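The man who came second in Paiva

Edivaldo Evangelista keeps the trophy in the bathroom. "It's the right height for the toothbrushes," he says, moving one aside so I can read the plaque. Runner-up, Paiva Open Table Tennis, over-60s. There were 2 entrants.

He picked up a bat at fifty-eight, on doctor's advice. The doctor had suggested swimming. "I don't care for being wet in front of people," he says, and puts the kettle on for the third time since I arrived.

The club he joined, Skuludari, plays on Thursday nights in a hall that also hosts line dancing. The two groups overlap by half an hour. Evangelista reckons his backhand has a country and western rhythm to it, and having watched him play I can't argue. He leans, he shuffles, he hits the thing into the net.

What he's really known for is the ladder. When he joined, the club rankings were kept in the head of one man, who was always ranked first. Evangelista bought an exercise book. He has since written down every match played at Skuludari, 3,705 of them, in blue pen, with remarks.

"Some people found the remarks hurtful," he says. I ask for one. He turns a few pages. "'Served well. Otherwise absent.'" He turns a few more. "That was my brother-in-law. He's come round."

The book led to a weekend trip to Grulavow, five hours in a hired van, to play a club that had heard about the ladder and wanted to be on it. Skuludari lost every match. Evangelista wrote them all up on the way home, by torchlight, while everybody else pretended to sleep.
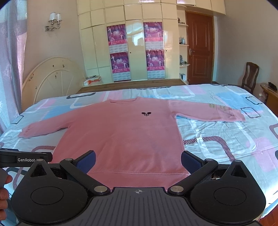

By a staff writer, Weekend Sport

He's less keen on the clothing side of the game. Bats he'll discuss until the tea's stewed. He owns a Vudo with a rubber that cost him 95 dollars, and he'd like his wife to go on believing it was a gift. But he plays in the trousers he gardens in, and sees no reason to favour anything else.

Has he thought about stopping? His knees have, he says. The oldest member at Skuludari is over 80 and beat him in October without taking her cardigan off.

"What did you write about that one?" I ask.

He finds the page, reads it to himself and shuts the book. Then he asks if I play at all, and whether I've got any plans for tonight.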